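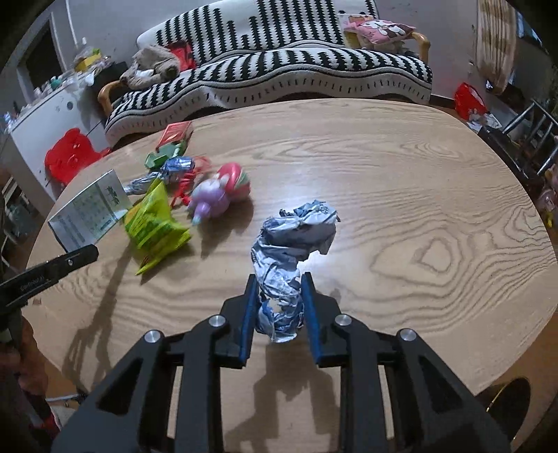 About Jelwood

Search this site Search

4 min read

Who we are

Jelwood is a small training and research outfit for people who support disabled young adults into work, college or whatever comes after school. Job coaches, mostly. Also teaching assistants, employment officers, parents who have ended up doing the job of all of the above.

We run courses, we do a bit of research, we write things up in plain English and put them where people can get at them. We're not a school and we're not a care provider. People ring up asking for a place for their son or daughter and we do our best to point them the right way, but we don't have places.

How it started

Gareth Staniforth was a job coach for a long time, in a college with a very good supported internship programme and no money. Flor Ticona was doing her doctorate on what happens to young people with learning disabilities in the first year after they leave education. She interviewed Gareth for it. The interview was meant to take an hour and went on until the building was locked.

What came out of it was a short course for new job coaches, written over one summer, run in a borrowed classroom. Nobody we knew was teaching the practical side. How to break a task down. When to step back. What to say to a supervisor who talks to you over the head of the person actually doing the job. Gareth had all of it in his head and Flor made him write it down, then took half of it out again.

The name comes from the road the college was on. No deeper meaning, sorry.

What we do now

Courses. The main one is Suretti, our foundation course for job coaches. 5 days, spread over a term so people can go back to work and try things in between. It covers job analysis, systematic instruction, travel training, talking to employers, and planning your own way out, which is the bit most coaches find hardest. There is written work but not much. Nobody has to write an essay unless they want the credit.

Then there's Inent, which is shorter and meant for employers. Line managers and shift supervisors in the main, a few HR people. 2 sessions. We go to them, early or late to fit round shifts, and we have done it at 6am in a bakery. It is about giving instructions that can be followed, changing a job slightly so that someone can do it well, and what Access to Work can and can't be used for.

Research. Flor leads on this with Mercedes Nina. The current study follows young people with learning disabilities and autistic young people through the move out of education, talking to them and to whoever they choose to bring along. We pay people for their time. We send everyone the findings in a version they can use - easy read, audio, or a phone call, whichever they asked for. It takes ages. Worth it.

Evaluation. Councils and colleges ask us to look at their programmes and tell them how they're going. Katherine Correa does most of these. She'll want to see your numbers, but she'll also want to sit in the canteen with your interns for a morning, so please make time for that when you're planning it.

The library. Free downloads: task analysis sheets, a workplace visit checklist, review meeting templates, a travel training log. Print them, change them, take our name off if it gets in the way. The sheets have been downloaded 3000 times, mostly the travel log, which was put together in an afternoon and still has a wonky column on page two. We know.

How we work

Paid work is the aim if that's what the person wants. A proper job with a contract and a payslip. Work experience is useful but we've met too many people on their sixth placement.

Families get listened to. So does the person, first, and sometimes they disagree with their family and that has to be worked through properly and not in a corridor.

We train with disabled co-trainers on every Suretti course, paid at the same rate as everyone else at the front of the room. If we can't get a co-trainer for a date we move the date.

Language. We say "disabled people" and "people with learning disabilities" in what we write. If someone uses different words about themself, we use theirs.

The team

Gareth Staniforth, director. Runs Suretti. Still coaches one day a week, usually Wednesday, so don't expect an email back that day.

Flor Ticona, research lead. Her background is in special education and then disability studies. Interested in transition planning, who is in the room when plans get made, and what has happened to the plan a year later. Supervises student projects when there's space.

Mercedes Nina, researcher. Came to us from youth work. Does the interviews, the easy read versions and most of the thinking about consent. Working on a master's part time, in inclusive research methods.

Katherine Correa, evaluation. Trained as a statistician, moved sideways into education. Answers questions about survey design from people who've already sent the survey out.

Kamran Hosseinzadeh, employer programmes. Looks after Inent. Was an operations manager in food distribution before this and hired supported interns himself, so he has heard most of the worries a manager can come up with and had quite a few of them too.

We also have a group of co-trainers and associates. Their page is being redone, some of the profiles are out of date and one is missing altogether. Will be sorted by October.

Money

Course fees pay for most of what we do. Evaluation work covers a good part of the rest, and the research is grant funded one study at a time. We keep bursary places on each Suretti course for people whose employer won't pay, and for family members. Ask. There's a short form and we don't want to see your bank statements.

Visiting us

The office is upstairs at Flores House, with a lift, which works. Training room, small meeting room, quiet room, accessible toilet with a hoist on the ground floor. Step-free from the car park side, not from the street - the front door has two steps and a ramp that we'd rather you didn't have to use. Ring first and somebody will come down.

If you need anything for a course (large print, BSL, a seat by the door, your own lunch, a look at the room beforehand) put it on the booking form or just tell us. Best if we know a couple of weeks ahead for interpreters. Anything else we can usualy do on the day.

Getting in touch

Email is best. Phones are answered in the mornings, and after that it's a machine but we do listen to it. For bursaries ask for Gareth, for employer sessions ask for Kamran, for anything about taking part in the research ask for Mercedes and say how you'd like to be contacted back.

We're not recruiting at the moment. When we are it goes on the news page first, with the pay on it.

Related pages

Suretti: dates and booking
Inent for employers
Fading support: when to start
Taking part in our research
Free downloads
What to ask at a transition review
Travel training log (new version, same column)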